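Garage shelf people, how do you deal with small parts?

Forum: Workshop & Storage > Organizing

latheandlatte wrote:
OK so I finally caved and put proper shelving along the wall where I do my kit assembly, and now I can't decide how to use it. I build little desk lamps and sell them at the summer market (next one's in July, hence the panic), so I've always got a pile of small stuff on the go plus the bigger bits. Up to now it all lived in shoeboxes. I spent most of an evening looking for one bag of spacers and found it inside a boot.

What I want is trays I can grab, with everything in the order I use it. What I have is shelves and good intentions. Do you put the trays up top or down low? And does anybody use lids?

mossy_bracket wrote:
Up top, no lids! Lids are where parts go to be forgotten. I had a whole set of lidded tubs from Vistwood (nice tubs, nothing wrong with them) and within a month all the lids were in a stack behind the door.

My rule is that whatever I touch every five minutes goes at elbow height and the rest can go lower.

DustyRhodesNot wrote:
Disagree on lids, sorry. If you cut wood anywhere near your assembly spot you'll be blowing sawdust out of open trays forever. Ask me how I know. I keep mine shut and I label the short end.

mossy_bracket wrote:
Sure, but latheandlatte said assembly. Move the saw!

DustyRhodesNot wrote:
Move it where? It's a one-car garage. The car already lives outside.

pegboardpete99 wrote:
I went through this whole thing last winter and came down on the open tray side, so here's my two cents, with a picture, and then you can all tell me I'm wrong.

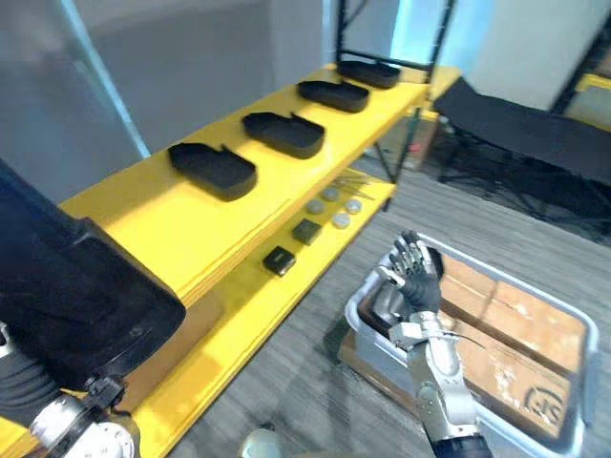 My big thing is that trays need to be identical, and I'll die on that hill. I used to save every takeout tub and cookie tin that came through the house, and nothing ever lined up, so I'd end up stacking them, and once you stack them you've lost. Go with one size and one row, all turned the same way, like the four black ones on the top board there. Shallow is good too, you can get your fingers in without tipping the thing over. The lower shelf is for loose bits that don't need a tray, so the round gray discs and the black blocks can just sit out where you can see them. And keep a bin on the floor! Mine is for anything I don't feel like sorting right then. I empty it when it starts annoying me.

Second thing, leave space between the trays. I know it feels wasteful. But if they're jammed together you can't get a hand around one without shoving its neighbor, and I've dumped enough screws on concrete for one lifetime.

latheandlatte wrote:
Oh I like the yellow! Mine are plain gray and the whole corner looks like a dentist's basement. Did you buy the boards that color?

pegboardpete99 wrote:
Nope, that's just paint. Two coats and way too much masking tape. Small dark parts really pop against it, so if you've got a lot of black hardware I'd go bright. If your stuff is mostly brass, maybe pick blue or something.

quietcorner_kit wrote:
Can I be the grump for a second? I don't think loose stuff on a lower shelf works at all. With another board over it you end up crouching and reaching in under there, and I'm 34 going on 80 when it comes to my knees. I'd put trays on both levels and have no loose parts anywhere. Thin tools especially, mine roll to the back and I don't see them again until I move house.

pegboardpete99 wrote:
Fair point about the thin tools. I do mean to put those in a cup.

quietcorner_kit wrote:
A cup! Or a strip of that rubbery drawer liner. I got a roll from Billell and it grips great, but it smelled like a new shower curtain for a week, so air it out first.

DustyRhodesNot wrote:
Nobody's mentioned weight. If you're putting, like, 1,000 screws in one tray it's going to be heavier than you think, and I wouldn't want that on a top shelf. Heavy low, light high. My old Jadier rack had a real bow in the middle because I did it backwards for years.

mossy_bracket wrote:
Or don't keep 1,000 screws in the tray? Keep a handful up top and the rest in the box it came in. Refill when you run low.

DustyRhodesNot wrote:
Yeah OK, that one I'll give you. Still keeping my lids.

latheandlatte wrote:
This is all super useful, thank you! I'm going with open trays on top with gaps, liner on the lower shelf, and spare hardware in its boxes underneath. The saw is staying where it is, so I might throw an old sheet over everything when I'm cutting (compromise!). I'll do the paint after the market if I've got any energy left.

One more question while you're all here: labels on the trays or on the shelf edge?

mossy_bracket wrote:
Shelf edge. Then you know where the empty one goes back.

quietcorner_kit wrote:
Tray. You carry the tray around, you don't carry the shelf around.

DustyRhodesNot wrote:
Both, and use a paint pen. The tape kind peels off in the heat, at least in my garage.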